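How to Build a Small Water Reserve at Home

Storing water is the best first step in preparedness, and I love teaching it because anyone can start tonight!
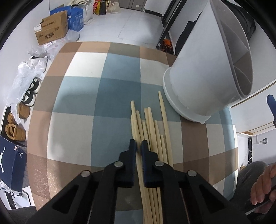
By Lakmal Bhuiyan | May 17, 2024 | Home Readiness

Plan on one gallon per person per day. For the four of us, that meant picking a target and adding 2 jugs every shopping trip until the hall closet was full.

Wash each food-grade jug with dish soap and rinse it well. Then swish a teaspoon of unscented bleach in a quart of water all over the inside, wait 30 seconds, pour it out, and let the jug air dry. Fill from the tap and cap it tight.

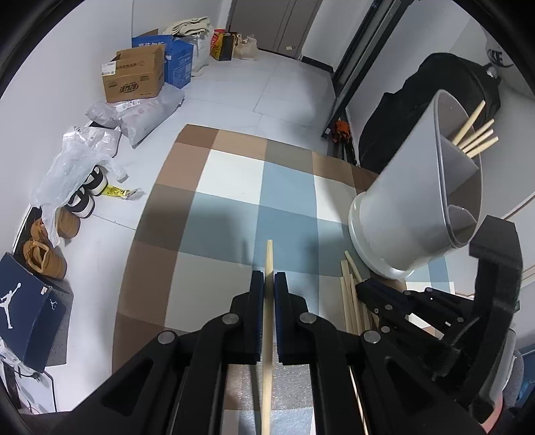 Wooden sticks on a checkered cloth

Label every jug with the fill date and keep it somewhere cool and dark, away from gasoline or paint. Swap the water out every six months (mine comes due in July, and the tomatoes get the old stuff!).

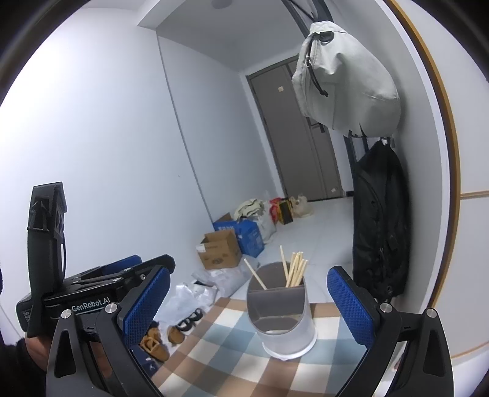 Once the closet is done, try the water heater. Learn where the drain valve is now, while the lights are on, and keep a short hose hanging beside it.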